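Open day at the Prusine tree nursery

I had been meaning to go back to Prusine ever since I left the college, and when the alumni newsletter said the old nursery would be open in October, well, that settled it. I caught the early train, ate my sandwiches far too soon, and was at the gate before 10 with a good crowd of other former students (some of them a fair bit greyer than I remembered, and I dare say they thought the same of me!).

The nursery raises seedlings from the Evangelista lime, the big tree in the front court where we all used to meet before exams. They told us 1,438 seeds were sown last autumn and 429 came up, and everyone seemed very pleased with that.
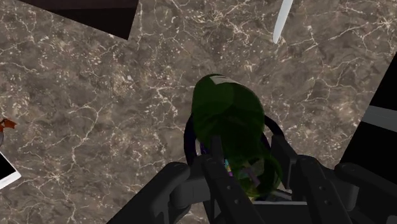 The potting sheds

We went round in groups, and mine started in the long shed, which smelt just as it did when I had a Saturday job there, all damp compost and warm string. We were each given a seedling to pot on and I made a dreadful mess of mine, but the students were ever so kind about it. Next door there was tea, and a very good ginger cake, and I got talking to a couple who had married under the lime and come 129 miles to fetch a young tree for their garden. They had brought a washing basket and a blanket to carry it home in, bless them.
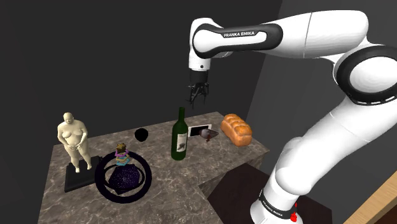 After tea we walked over to Fornico Hall, where 4 of the first seedlings were planted out years ago. They are proper trees now, taller than the porch, and I stood under the nearest one for quite a while and nearly missed the talk. I bought a little lime of my own before I left, and it sat on my lap all the way home.

Recent items
Reunion weekend: how to book a room
Gruto boathouse appeal reaches its target
Letters: memories of the old refectory
Choir tour diary, part two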